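Vorkance pulls Luron mystery box pins after backs come loose
17/09/2020

Quick one before the weekend rush, more when we have it.

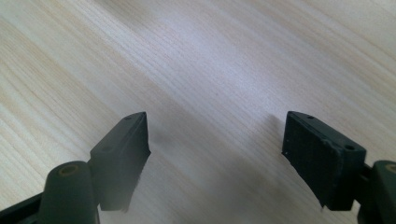 What happened

Vorkance has stopped sales of the fall Luron mystery boxes. The notice went up on their shop page early this morning and the listing was gone by lunch. Boxes already paid for but not mailed are on hold. Boxes already mailed, keep reading.

The problem is the posts. On some of the pins the post on the back isn't soldered right and it snaps off with hardly any pressure, sometimes while you're just pushing the clutch on. Collectors have been posting pics of it since the first orders landed and the thread on our board got long fast. Vorkance says 2483 boxes went out before they shut it down. No word on how many of those have a bad pin in them. Could be a handful, could be most. They say they're still checking.

Which pins

Only the fall set, and only the ones made in the second batch. The first batch came from the Hirose plant same as always and so far nobody has reported a bad one of those. The second batch went to a different factory that Vorkance isn't naming. You can tell them apart by the back stamp. Hirose pins have the little moon stamped clean and deep with the series name under it. Second batch has a shallow moon and the name runs off to one side. If you're squinting at it and can't decide, it's probably second batch.

There are 11 designs in the set plus the chaser. Reports so far are mostly on the bigger ones, the Lantern Fox and the Sleeping Whale, which makes sense, heavier pin, more pull on the post. The Whale also has the dangling tail charm and a few people say the jump ring on that opens up too. Vorkance's notice doesn't mention the jump rings at all. We asked. No answer yet.

The chaser (glitter Owl Queen) seems to be first batch only. Don't take that as gospel, it's just what we see from the stamps people have posted.

And yes, the face on the Moth Prince. We know. The eyes are on his cheeks. That is a separate complaint and Vorkance has said nothing about it, so as far as anyone can tell he's supposed to look like that. Not part of the recall. Plenty of you are keeping him out of spite.

What you can do

If you have a pin with a broken post, Vorkance wants a photo of the back and your order number through the contact form. Not email, the email bounces. You pick either a replacement or your money back for that pin. For the money they're dividing the box price by the number of pins, so don't expect chaser value for anything.

If your pins are fine but second batch, you can still ask for a swap, but those get looked at after the broken ones. Replacements are being made at Hirose and are suposed to start mailing in October. No exact day. They've missed ship dates before so plan for later.

Don't glue it yourself if you want the replacement. They say altered pins won't count. Several people on the board already glued theirs, sorry, try anyway and tell us what they say.

Don't mail anything back unless they ask you to. The notice says keep the pin. An older version of the notice said to return it, that got changed mid morning, so if you took a screenshot early yours is out of date.

Trades and resale

This is where it gets messy. Anyone who traded for a Luron fall pin and doesn't have an order number is out of luck for now. The form won't go through without one. Two things that might work. Ask the original buyer to file it for you, or hang on, Vorkance says a form for second hand owners is "being looked at." That was all they'd say.

On our own trade board, from today, any fall Luron listing needs a clear shot of the back stamp. Listings without one will come down. If you have a trade open right now and it hasn't been mailed, either side can cancel with no mark on their record. Already mailed, talk to each other, be decent about it, message a mod if it goes sideways.

Prices are already being silly. Hirose stamped Whales were listed at double by mid afternoon and somebody is selling broken ones as "recall variants." Please don't buy those. A pin with its post snapped off is not a variant.

Andus show

The pin show in Andus is still on as of now, appointment entry only, and Vorkance is still down for a table. They were going to sell leftover fall boxes there. That's off. Instead they'll have 2 older sets, the Harbor one and the winter birds, and they say staff can check stamps at the table if you bring your pins along. They won't be doing swaps on the spot. Bring the order number anyway.

Entry slots for the morning are gone, afternoon had some left when we looked. Masks on, no trade blankets on the floor this year, boards and binders only. If you're bringing second batch pins on a lanyard use locking backs, or better, leave them home. A locking back won't save a bad post but at least people can stop blaming the clutch.

Still waiting on

Name of the second factory. Whether the spring set was split between factories as well, a couple of people say their spring stamps look shallow and we haven't seen good enough pics to say. What happens with box subscribers, who got theirs free with the year plan and so have an order number that reads zero dollars. One subscriber says the form took it fine, another got an error.

Will update this post when Vorkance replies. If you've got a second batch pin that's holding up ok we'd like to hear about that too, the thread is all broken ones right now and its hard to get a real picture. Stamp photos in the pinned thread please, not in my inbox.

Update, evening: form is down. Try again tommorow.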